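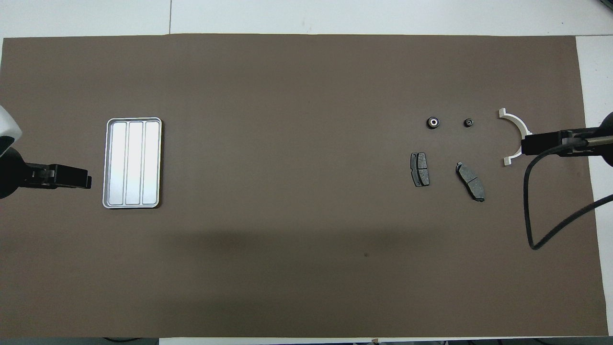 Parts tray on the brown mat, three compartments

Lilian Biwott wrote:
> Is the small tray deep enough for the bushings? I don't want
> to order 2 more if they end up rolling around the bench.

It's shallow, but the rim is raised and so are the dividers. The black bushings with the metal centers are at the top of the group on the right. I'd give them the middle compartment -- the longer pieces can go in the left one. Hold the order until Wednesday.

Kheri Odera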